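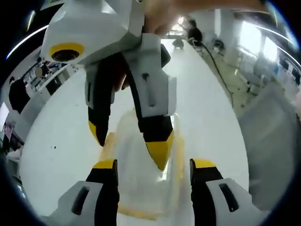 Hand-held gripper over a clear plastic container, white tabletop.

Famville Fragrance Society
Minutes of the January meeting
Held in the upper room, Clerkell House, 7.30 pm

1. Apologies and minutes
Apologies were received from three members. The minutes of the previous meeting were agreed with one correction: under item 4, "vetiver acetate" should read "vetiveryl acetate".

2. Matters arising
The blotter order has been delivered. The new strips are narrower than the old ones and do not fit the numbered rack. It was agreed to use up the old stock at blind sessions and keep the new strips for general use.

The Jirkitz catalogue has been returned by the binder. Two pages are out of order. No action.

3. Reformulation comparison
The chair of the testing group reported on the comparison of older and current bottles of the Ekinci chypre. 12 members took part. Each was given 2 blotters, coded by letter, and asked to record notes at five minutes, one hour and four hours.

Most members told the two apart at five minutes. The older bottle was described as darker, with more oakmoss and a slightly sour top, which the group put down to age in the bergamot and left out of the scoring. At four hours the differences were smaller and opinions were divided. Several members preferred the current version in the drydown.

It was noted that the older bottle had been kept on an open shelf before it came to the Society and that its condition could not be taken as typical. A second bottle with a known storage history should be found before the results go in the newsletter.

Action: testing group to write to the Jirkitz collectors' circle.

4. Sample library
The library holds 300 vials. The following were agreed:
Vials less than a quarter full to be withdrawn from loan and kept for reference.
Labels to carry the concentration as well as the name and year of filling.
Citrus colognes to be moved to the lower cabinet, away from the radiator.
Atomisers not to be refilled with a different scent, whatever the cleaning method.

A member asked whether decants made by members could be accepted. After discussion it was agreed that they could, provided the batch code of the source bottle is supplied.

5. Finance
The balance stands at 2300 pounds. The meeting approved the purchase of a replacement scale reading to 0.01 g. A proposal to buy a small refrigerator for the naturals was deferred until running costs are known.

6. Spring programme
March: iris materials, comparing orris butter with the synthetic ionones.
April: solid perfumes and wax bases.
May: visit to the Clerkell distillery, subject to confirmation. Numbers are limited and names should be given in by the end of February.

Members are reminded not to wear scent on evenings when blotters are being assessed. This includes hair products and strongly perfumed hand cream.

7. Any other business
The window catch in the upper room has been reported again.
Back issues of the newsletter are available free to anyone who will collect them.

The meeting closed at 9.15 pm. The next meeting will be in February at the usual time.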